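Drastcombe Harriers

The Drastcombe Harriers are an amateur basketball club based in the town of Drastcombe. The club fields men's and women's teams in the Grundavlow League, a regional competition with 11 member clubs, and plays its home games at the Karimi Hall, which seats 900.

History

The club was formed by the merger of two works teams, one from the railroad yard and one from the town's paper mill. Both had been short of players for several seasons. The new side kept the mill team's green jerseys and the yard team's place in the league. It finished last in its first season and was not relegated, as the division below had been suspended that year.

A women's team was added later and soon became the stronger of the two. It won the league title 8 times – more than any other club – and reached the final of the Plondilov Cup on two occasions, losing both.

Home court

Early games were played in a school gym with a low ceiling, and visiting teams often complained about it. The move to the Karimi Hall gave the club a full-size court and proper locker rooms. The hall is shared with volleyball and indoor soccer clubs, so practice is held late in the evening for most of the season.
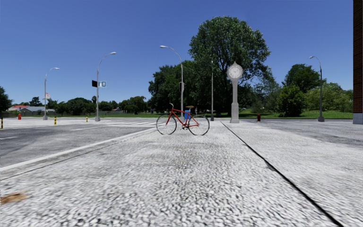
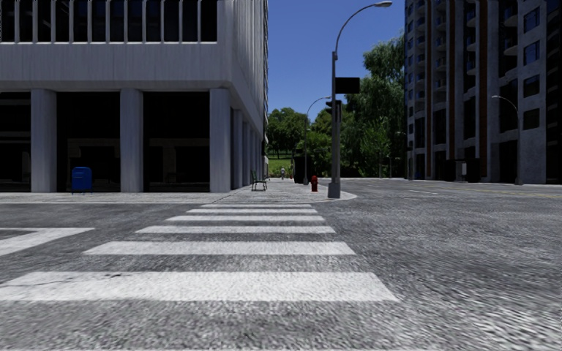

Season and format

The league season ends in April. Each club meets every other club home and away, and the top four go on to a playoff. Semifinals are single games, while the final is played over three. Rosters are limited to 15 players, of whom at least five must have come through the club's own youth teams.

Rivalries

The main rival is Plondilov, the nearest club in the league. Games between the two usually draw the largest crowds of the season. On 08/05/2018 the clubs met in a preseason friendly that went to three overtimes, the longest game either side has on record. Plondilov won by a single point.

Youth teams

The Harriers run youth teams from under-10 to under-18. The under-16 boys and girls play in the Grundavlow junior division, while the younger groups take part in weekend tournaments only.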